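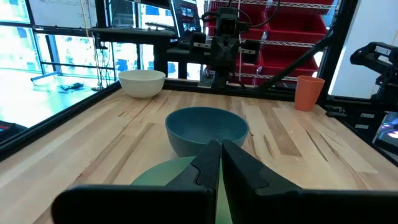 4. Perception and grasp scheduling

4.1 What the planner is told

Skorkwood, the scheduling layer described in this section, sits between the perception module (Fodar) and the joint-level controller (Messina). Its job is to decide which piece of crockery to go for next and which of the two arms should do it. Earlier versions also decided how, and the less said about those the better, though a summary is given in Section 6 for readers who enjoy that sort of thing.

Fodar passes upwards a list of rims. We settled on rims after a long attachment to full object meshes, which were handsome in the viewer and of little use to anyone trying to pick up a bowl. A rim is stored as an ellipse in the table plane, a height, a colour label and a confidence value. Plates are treated as very low bowls and cups as narrow, ambitious ones. The approximation offends one of the authors but has yet to cost us a grasp that a better model would have saved.

Each rim is updated whenever a wrist view arrives, and ages when it does not. An entry older than 8 planning cycles is dropped from the list, at which point the planner forgets the object with complete sincerity. We found this preferable to the long memory used in Trarnus, our previous scheduler, which would reach for a cup on the strength of having once been told about it.

4.2 The view from the wrist

The wrist camera is well placed for the final approach and badly placed for nearly everything else. Its nearest neighbours are the gripper fingers, and as the arm closes on a target these cover precisely the part of the rim we would most like to measure. Figure 3 is typical. The fingers overlap the lower half of the blue bowl, so the front of the rim has to be inferred from what can be seen of the rest, and the mint-green bowl begins just behind it.
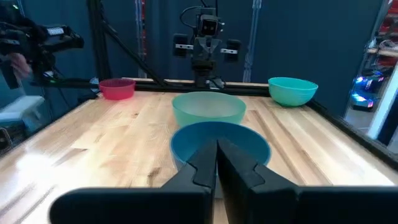 Figure 3. Wrist view with the gripper lined up on the blue bowl. The mint-green bowl is partly hidden behind it; the red and teal bowls are near the far edge of the table.

Two problems follow. The first is that an ellipse fitted to half a rim is an optimistic object. With the near side missing, the fit tends to grow towards the camera, and the controller is then asked to close on a wall of the bowl that exists only in software. We mask the fingers using the known joint state and hold the long axis of the ellipse at its last unoccluded value, letting only the centre move. The mask is widened by three pixels on each side, a figure chosen by Amedeo Bassi one afternoon and never improved upon by any of the automated searches we ran against it.

The second problem is translucency. Frosted plastic gives a soft edge under strong light, and where two bowls line up, the rim behind can be mistaken for the rim in front. Colour helps until glare gets at it. Fodar therefore refuses to merge two rim fragments whose colour labels disagree, even when the geometry is tempting, and reports both at reduced confidence. The planner is free to look again from elsewhere, and frequently does.

4.3 Looking again

A second look costs time, and a planner that is never charged for looking will happily look all day. Skorkwood puts a price on each additional viewpoint, equal to the expected delay plus a small penalty for crossing the centre line of the table, where the opposite arm has its own opinions. The price is compared with the expected cost of a failed grasp, estimated from our own logs of 3,845 attempts. If looking is cheaper, the arm backs off along its approach direction before moving sideways. Moving sideways first is quicker and was abandoned for reasons that will be clear to anybody who has kept bowls on a table.

Of the logged attempts, 174 were set aside before the cost model was fitted. These were runs in which the two system clocks disagreed, so that the image and the joint state described slightly different moments and the finger mask was laid neatly beside the fingers. The fault was traced by Tullio Bellini to a configuration file with two entries for the same setting – the second one wrong, and the second one winning. The loader now rejects duplicates outright.

4.4 Choosing an arm

Assignment is deliberately dull. Each arm bids for each rim, the bid being path length divided by confidence, and the lowest bid is accepted provided the swept volumes stay apart. Ties go to whichever arm moved least recently. We did try a joint optimisation over both arms and all visible objects. It produced excellent schedules, generally a little after they were needed – the table having changed in the meantime – and it survives in the repository behind a flag that defaults to off.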